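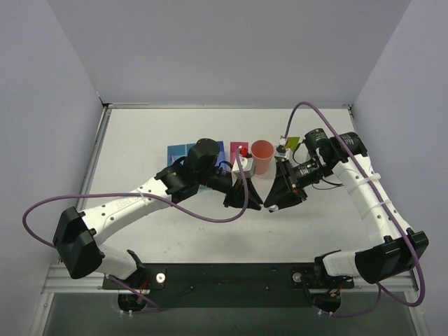
Ticket: two-arm table, Brostley workshop
Subject: Right arm pauses and drifts before the open day
Status: Closed, with one item carried over
Opened by: open day desk, Naston

Hello all, and thank you in advance for your patience with a long ticket. We have visitors from Coetzee coming through in October, 60 of them if everyone who replied turns up, and I would dearly love the two-arm table to behave itself while they are standing there. In yesterday's rehearsal the right arm stopped three times in the handover routine. It waits for a second or two, then carries on a little low, and by the fifth or sixth handover the grippers are no longer lined up with each other. The left arm was good as gold all afternoon.

What I had already tried before writing: restarted the Pratora control program, restarted the computer, and ran the homing routine twice. Homing helps for a few minutes and then the drift comes back.

Reply from workshop, 9:40 a.m.

Thanks for the careful notes, they saved us a good half hour. The log from your rehearsal shows 42 late messages from the right arm and none from the left, so I would leave the routine alone for now and look at the wiring. Could you please go through these in order and write down what you find, even if it seems like nothing?

Step 1. Power down and check the right arm's cable from one end to the other

Done. The plug at the base end felt a bit slack, and I could wiggle it with one finger. I pushed it home and it clicked. I also gave the cable a little more room near the wrist, as it was pulled fairly snug when the arm reached all the way across.

Step 2. Run the handover at half speed, 200 cycles, with nothing in the grippers

Done, over a long lunch. No pauses at all! I did see the right arm settle slightly low once, near the end, but it was so small that I may have talked myself into it. Late messages: zero.

Step 3. Close a gripper on the white block and hold it at several heights

The block has the long white rod standing up out of it, so any slip at the fingertips shows up nicely as a lean at the top. I held each position for a minute and compared the rod against where it started. It had a slight lean to the right at one point when I looked, so I opened the fingers, seated the block again and repeated the hold. No change that I could measure over the minute.

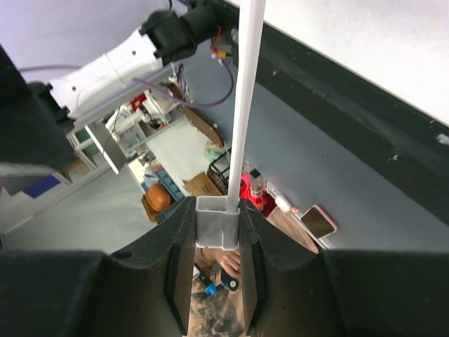 Step 4. Full speed, complete demonstration, start to finish

We ran it as we would for visitors, talk and all, with two colleagues kindly playing the part of the crowd and asking awkward questions. The counter stood at 395 handovers when we stopped for the day. One pause, right at the beginning, and none afterward. The alignment was still good at the end.

Reply from workshop, 4:15 p.m.

That is a very good result. I think the slack plug accounts for the pauses, and the drift was the arm trying to catch up after each one. The single pause at the start of step 4 bothers me a little, so I will bring a new cable over from Brostley next week and we can swap it well ahead of the visit. Until then, please check that plug each morning before you power up.

Carried over: replace right arm cable, then repeat step 4. I'll open a fresh ticket for it and link this one.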